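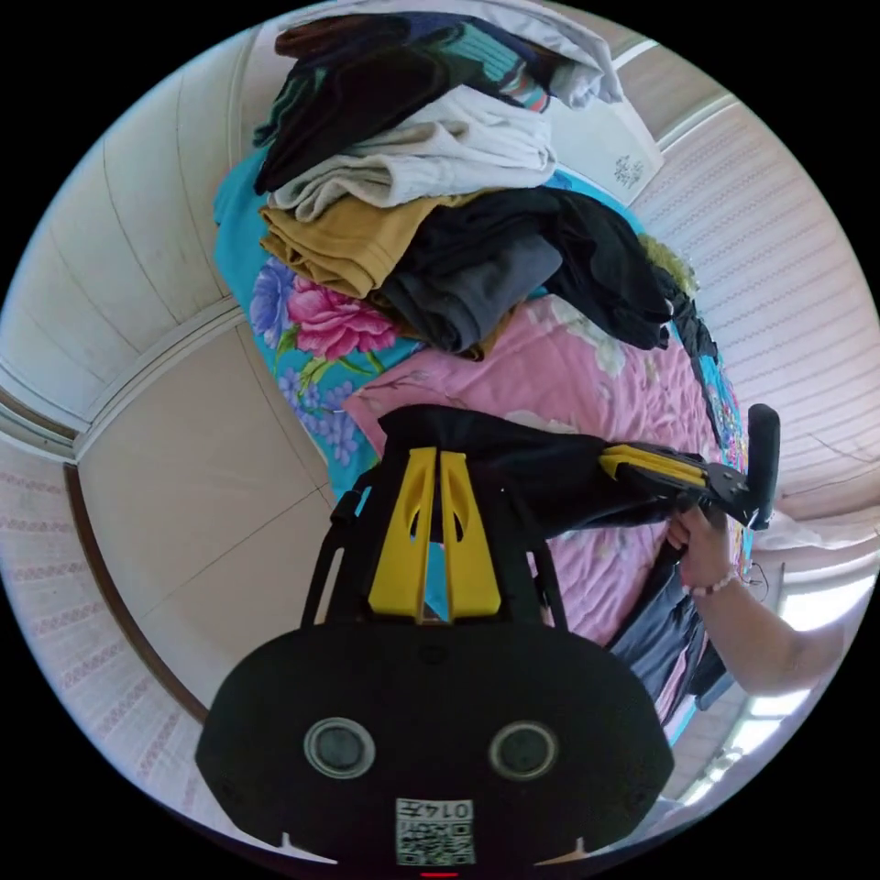

Black fabric between the yellow fingers, handle assembly held in a hand at right

Subject: Re: [handheld-grip] finger sticking closed on dark knitwear
From: Martim Baptista

Madalena, all,

Answers to the questions below, then what we found when the unit was opened. The short version is that the fault is real and mechanical, and there is a small pinch hazard while clearing it.

On September 29, 2024, Madalena Meireles wrote:
> We have had a finger stay closed after the trigger was let go, twice at
> Lustby and now once at Wirkcombe. Each time it was on a black garment.
> The log shows the trigger going back to rest but the finger width stays
> at 3 mm or so until somebody pulls the fingers apart by hand.
>
> Is this the width estimate going wrong on dark cloth, or is the finger
> really not moving? If it is the estimate I would rather fix that than
> take units out of use. Also, does it happen on both hands? And can we
> go on using the episodes where it happened?
>
> One of our people got a fingertip nipped while freeing it. No injury,
> but I have put it in the book.
>
> Madalena

1. Estimate or finger. The finger is not moving. I was doubtful too, as black cloth against a black frame is a poor case for the width tracking and we have had wrong readings from it before. I put a feeler gauge between the fingers with the trigger released and the gap agreed with the log. The tracking is fine here. Please leave the thresholds alone.

2. Cause. A loose yarn had gone past the base of the finger into the gap beside the slide and wound itself round the return spring post. With enough yarn in there, the Vieira spring can no longer push the slide home. It takes very little. What I pulled out of the Wirkcombe unit was shorter than a fingernail, matted hard, with lint packed in behind it. The lint had clearly been building up for some time and the yarn finished the job.

The spring itself is also tired. Rerketti give 2,000 closures before it should be checked, and our unit was well past that with no check written down. I fitted a new one, put the same yarn back in, and the finger still stuck, only less often. So a fresh spring helps but does not cure it.

3. Both hands. Yes, in principle, as the slides are the same part. We have only seen it on one so far. In the bed tasks the two units are used differently: one takes the cloth and holds it while the other is brought across to it, and the one that holds is closed for far longer.

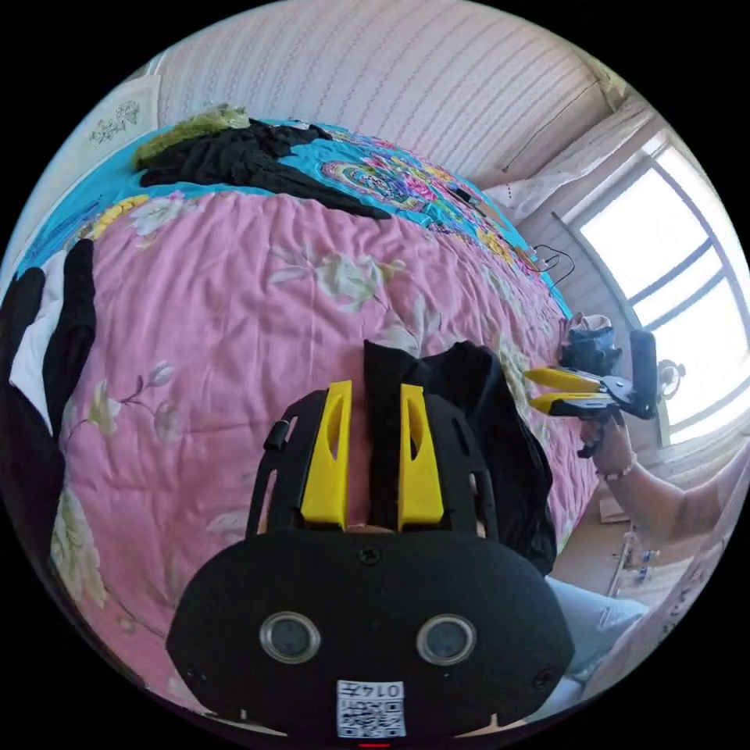 Bed task at Wirkcombe, two units, black garment on the pink comforter

4. Dark garments. I don't think the colour matters. The black items in our pile include a knit, and the knit sheds. I ran 100 closures on the knit and 100 on a flat cotton item. The finger stuck 6 times on the knit and never on the cotton. The same test on a light-coloured knit is still to be done, so treat this point as likely and not settled.

5. Episodes. Drop any episode where trigger and width disagree after release. The operator's hand comes in to pull the fingers apart and we do not want that in the set. Episodes from before the fault on the same garment can stay. I would look again at those where the release is merely slow. There are more of these than I had expected, and at normal playback speed they are easy to miss.

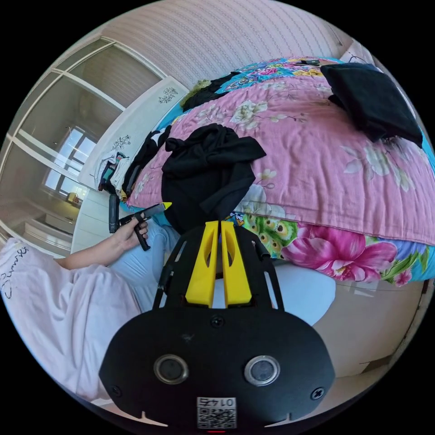
Clearing a stuck finger is where the nip comes from. The natural thing is to keep hold of the trigger with one hand and pull at the cloth with the other. The yarn then gives way suddenly, the trigger hand tightens, and the fingers close on whatever is between them. Until the guard is ready, please do it in this order:

Stop the recording.
Take your finger off the trigger and lay the unit down on the bed.
Part the two fingers by their outer faces. Keep out of the slots.
Slide the cloth out once there is a gap. Do not tug it.
Check the base of both fingers for yarn before picking the unit up again.

Do not use scissors or a blade near the slide. One of the Lustby units came back with a nick in the rail and now binds at the same place every time, which may have confused your earlier reports.

The guard is a thin strip that closes the gap beside the slide. The first one rubbed and made the trigger heavy, so I am having it cut slightly narrower. I expect to have enough for both sites in November. Until then, brush out the slides at the end of each day and write it on the unit sheet, with the trigger count if the logger gives you one.

Two things I need from Lustby: the unit sheets for the two sticking cases, and whatever yarn or lint came out, if it was kept. An envelope will do.

Martim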